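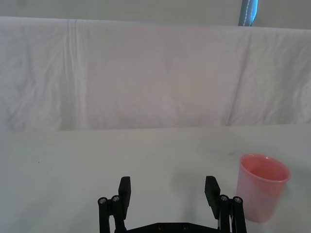
## Becher, rosa – Tischprobe

Rosa Kunststoff, leicht mattiert, oben weiter als unten. Der Rand ist kräftiger in der Farbe als die Wand, das mag ich an dem Ding am meisten. Auf dem hellen Tisch kommt das gut raus, finde ich. Schatten schön weich.

## Worum es geht

Kurz, weil wenig Zeit: Halina Bielecka und ich suchen Becher für den Gemeinschaftsraum im Otus. Die alten Gläser sind weg oder angeschlagen, im Februar ist wieder eins in der Spüle zerbrochen. Neu soll also Kunststoff sein. Stapelbar, spülmaschinenfest, nicht zu häßlich. Gebraucht werden 32 Stück, erstmal.

Auf dieser Seite sammeln wir, was in Frage kommt. Weitere Bilder folgen wenn ich dazu komme. Stand 30. März 2022.

## Notizen zum rosa Becher

- Farbe: Halina sagt Lachs, ich sage rosa. Innen im Schatten hat sie aber recht, da gehts richtung Lachs.
- Wand läßt Licht durch. Hübsch mit Wasser drin, bei Milchkaffee wohl eher nicht so.
- Rand gerollt, also keine scharfe Kante. Wichtig wegen der Kinder am Nachmittag.
- Form konisch, müßte sich stapeln lassen. Noch nicht ausprobiert, wir haben nur den einen.

## Noch offen

Shih-chieh Hung will lieber was Farbloses, damit es zu den Tellern passt. Kann man drüber reden – aber farblos sieht nach drei Wochen Spülmaschine milchig aus, hatten wir alles schon.

Farben mischen? Wäre mir am liebsten. Jeder merkt sich dann seinen Becher und es steht nicht überall was halbvolles rum.

Der Schrank unter dem Fenster ist leergeräumt, oberes Fach ist für die Becher. Unten kommen die Kannen hin, bitte nicht wieder die Bastelsachen dazustellen.

Wer noch einen Vorschlag hat: Becher mitbringen, Zettel mit Namen rein, auf die Ablage im Flur. Ich fotografier ihn dann und stell ihn hier dazu.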